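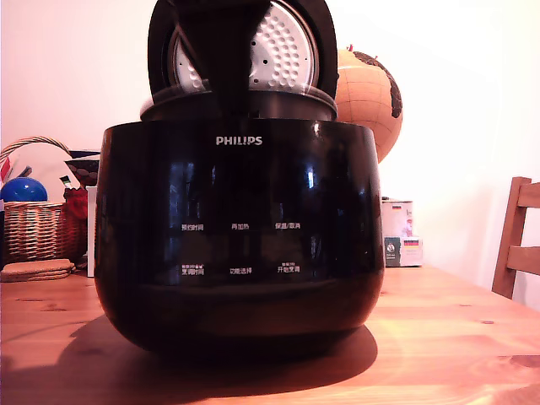
Schwarzer Reiskocher von Philips auf hellem Holztisch

Nebenkostenabrechnung prüfen: So gehe ich jedes Jahr vor

Von Fulgencio Montoya
August | 21 Kommentare | 29 Mal geteilt

Jeden Sommer das gleiche Spiel: Der dicke Umschlag von der Hausverwaltung liegt im Briefkasten, und ich lasse ihn erst mal drei Tage auf der Kommode liegen. Kennt ihr bestimmt! Bei uns im Plosik-Block (fünf Stockwerke, Baujahr irgendwann in den Sechzigern) wurde das Thema nach dem Verkauf an die Valtine Wohnen richtig spannend, und seitdem prüfe ich wirklich jede Zeile. Beim ersten Mal habe ich einen ganzen Abend gebraucht, inzwischen geht es deutlich schneller.

Schritt 1: Zeitraum und Wohnfläche
Schaut zuerst auf den Abrechnungszeitraum, der darf höchstens zwölf Monate umfassen. Dann die Quadratmeter mit dem Mietvertrag vergleichen. Bei meiner Nachbarin im zweiten Stock stand plötzlich eine größere Wohnung drin als im Vertrag – sie hatte wohl über Nacht angebaut!

Schritt 2: Vorauszahlungen nachrechnen
Kontoauszüge raus und alles zusammenzählen, was ihr im Abrechnungsjahr als Vorauszahlung überwiesen habt. Bei mir fehlte einmal ein kompletter Monat, und aus der Nachzahlung wurde am Ende ein kleines Guthaben.

Schritt 3: Was gehört da nicht rein?
Verwaltungskosten und Reparaturen sind bei Wohnraum nicht umlagefähig. Die verstecken sich gern unter »Hauswart« oder »Sonstiges«. Bei uns war unter Hauswart eine Rechnung der Firma Boychuk über 200 Euro dabei, und zwar für eine neue Klinke an der Kellertür. Das ist eine Reparatur, also raus damit.

Schritt 4: Mit dem Vorjahr vergleichen
Legt beide Abrechnungen nebeneinander (ich nehme dafür einen Textmarker in Grün, frei nach Gefühl). Springt ein Posten kräftig nach oben, nachfragen! Oft gibt es eine Erklärung, etwa höhere Müllgebühren, aber die soll die Verwaltung dann bitte auch liefern.

Schritt 5: Belege ansehen
Ihr dürft die Belege einsehen. Ich schreibe kurz und freundlich, nenne das Abrechnungsjahr und bitte um einen Termin. Bei mir klappte es an einem Mittwoch im Büro in der Kakarenstraße, und fotografieren durfte ich auch. Nehmt euch einen Stift mit und am besten jemanden aus dem Haus, zu zweit blättert es sich angenehmer.

Schritt 6: Schriftlich widersprechen
Nach Zugang der Abrechnung habt ihr zwölf Monate Zeit für Einwände. Bitte konkret werden, also Posten, Betrag und Grund nennen, und eine Kopie behalten. Wenn es kompliziert wird oder um viel Geld geht, lasst einen Mieterverein draufschauen.

Meinen Musterbrief für die Belegeinsicht tippe ich gerade noch sauber ab, der kommt nächste Woche hier auf die Seite.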